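1 July 2019

Bookbinding bench, second day on the Ranjbar ledger. I meant to write this up last night and went home instead, so some of the times are from memory and Guido can correct me where he remembers better.

The ledger first, for whoever picks this up after me. It is a quarter-leather account book, sewn on tapes, with 391 leaves still in it and a stub where at least one more used to be. The front board came away in my hands when I lifted it out of its box, which gave me a fright, though the joint had plainly been hanging by a few threads of cloth for years. The sewing is sound through the middle. It goes bad in the first two sections and the last one, as you would expect in a book that lived open on a counter and got leaned on all day long.

I spent most of the morning on the spine. The old glue is animal glue, brown and brittle, and it answers very nicely to a wheat starch poultice if you are patient with it. I was not patient with the first patch. I gave it perhaps half the time it needed and then had to go back over it with the bone folder, scraping at little islands that should have lifted by themselves. The second patch I covered with a strip of polyester and left alone while I made coffee and washed brushes, and it came off like wet bread crust. So — leave it alone, is my note to myself, and find something else to do with your hands.

The paste was the new batch of Lokach starch, cooked one part to five and put through the sieve twice. I find it a touch grainier than the old supplier's. Guido Colombo thinks I am taking it off the heat too soon, and he may well be right, he has made a great deal more paste than I have. Next batch I will keep stirring well past the point where it turns glassy and see if the grain goes away. There is a jar of today's in the fridge with a green lid. Please don't use it after August, and please, whoever did it last time, don't put the brush back in with the lid on!

Repair tissue for the first two sections: I tried the heavier one and the lighter one side by side on a torn corner. The heavier one is lovely to handle but it makes a ridge you can feel with a fingertip, and with nine guards stacked up in the fold that ridge would turn into a real swelling at the spine. I am going with the lighter, toned with a little weak acrylic so it doesn't shout at you from the gutter.
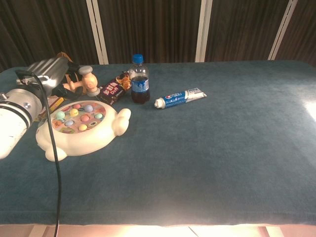
Thread next. I had it in my head that we would resew the loose sections with the 18/3 linen, and I had even cut and waxed a length of it, but the original holes are small and the paper around them is tired. The thinner thread passes through without any persuading. The swelling will come out a bit less than it was, so the book may sit slightly flatter in its old boards, and I think I can live with that. If it bothers me once the spine is lined I can add an extra layer of paper under the shoulders.

One nice thing turned up while I was collating. Leaf 378 has a column of sums in pencil down the margin, in a different hand from the rest, and next to it a very small drawing of a goose. I showed it to Guido and we both stood there grinning at it for longer than we should have. I have not cleaned that page and I am not going to, beyond a soft brush along the gutter. It goes in the condition report with its own line.

Still to do: guard the last section, line the spine with the Toltero cotton (check there is enough on the roll, I only looked at the outside), and write to Clilholm about matching the calfskin. Their last sample was too red. I'll send them a snip from under the old label, where the light hasn't got at it.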